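I replaced my old duvet in August, after the stitching gave way along one side and the filling slid down to the foot of the bed. The new one is the Vadmont all-season, which comes as two separate duvets that fasten together. I have had it long enough now to say what is good and what is not.

## What you get

The set is a thin duvet for summer and a slightly thicker one for spring and autumn. For winter you join the two. Both have a hollow-fibre filling and a cotton outer, and both go in the machine. They arrive in one zipped bag with a carrying handle. The bag is worth keeping, as it is stronger than the ones I usually get and the spare half has to live somewhere.

Mine is the double. I paid 74 pounds for it at Hayat, the bedding shop near the station, where it had been marked down. The same shop had a Trorkoron wool duvet at well over twice that, and I did look at it, but it was dry clean only and I have a dog.

## First few nights

There was a smell when I opened the bag, a bit like new carpet. I hung both duvets over the banister for two days and it went. Samina Gilani, who bought the same set a month before me, put hers straight in the wash and said that worked just as well.

The thin one is very thin. If you are used to a heavy duvet you will notice it sliding about, and I woke up twice in the first week with it on the floor. Putting a cover on it helped. It needs a cover with a bit of weight to it, and a brushed cotton one suits it better than the slippery kind.

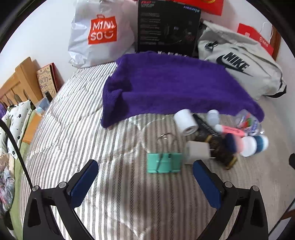 The thicker one is the better of the pair and the one I would buy alone if they sold it that way. It is warm without being heavy, and the filling is stitched into squares, so it stays put. I used it from the end of summer until the heating went on, with the window open most nights, and never wanted a blanket on top.

## Joining the two

The duvets fasten with poppers at the corners and halfway along each side. The poppers are plastic and stiff to begin with. Doing them up on the bed is awkward, and I found it easier to lay the thicker duvet out, put the thin one over it, and start from the top corners. Once fastened they hold well. I have had one popper come undone since, at the foot end, and I suspect the dog.

Getting the joined pair into a cover is a job for two people. I can do it by myself with the cover turned inside out, but it takes patience. The inside corners of the duvet have small loops, meant for covers with ties. None of my covers have ties, so I can't comment on those.

As a winter duvet it is warm enough for my bedroom, which is at the back of the house and faces north. Senthil Kartha next door tried it for a weekend when he had visitors and said his guests were too hot, but his house is always warmer than mine.

## Washing

The label says 40 degrees and a low tumble dry. Each duvet fits in my machine separately. The thin one came out well and was dry on the line by mid-afternoon. The thicker one is a tight fit in the drum, and it came out with the filling bunched in a few of the squares. I pulled it apart by hand and gave it a spell in the dryer at the launderette with two tennis balls, and that sorted most of it. One corner is still flatter than the others.

There has been no shrinking that I can see. My covers fit as they did before. The cotton outer creases badly, but it is inside a cover so this hardly matters.

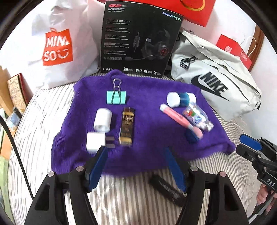 Can you wash the two duvets while they are fastened together?

The label says to separate them first, and I would follow it. Joined up they would not fit in an ordinary home machine anyway, and the poppers would take a lot of strain when the whole thing was wet.

## Storage

The half you are not using rolls up small enough to go under the bed in its bag. I tried a vacuum bag the first time and regretted it -- the thin duvet came out in hard ridges and took most of a day to recover. The bag it came in is bulkier but does no harm. If you keep it in a loft or a garage I would put the whole lot inside a lidded box as well, as the zip doesn't close fully at the ends.

## Compared with the old one

My previous duvet was a single heavy one from Zandow, bought for 50 pounds, and it lasted nine winters. It was warmer than either Vadmont half, and cooler than the two together. It was also far too hot from May onwards, when I used to sleep under an empty cover. On that count the new set is a clear improvement, and I have slept better through the warmer months.

Where the Zandow did better was the stitching, at least until the end. The Vadmont has several loose threads along the hem of the thin duvet, and I trimmed them with nail scissors before the first wash. Nothing has unravelled so far.

## Would I buy it again

At the reduced price, yes. At full price I would look for a single mid-weight duvet and add a blanket in the cold months, which costs less and saves all the business with the poppers. The single size is the same set cut down, and Samina has since bought one for her son's bunk. She leaves it joined all year and he hasn't complained.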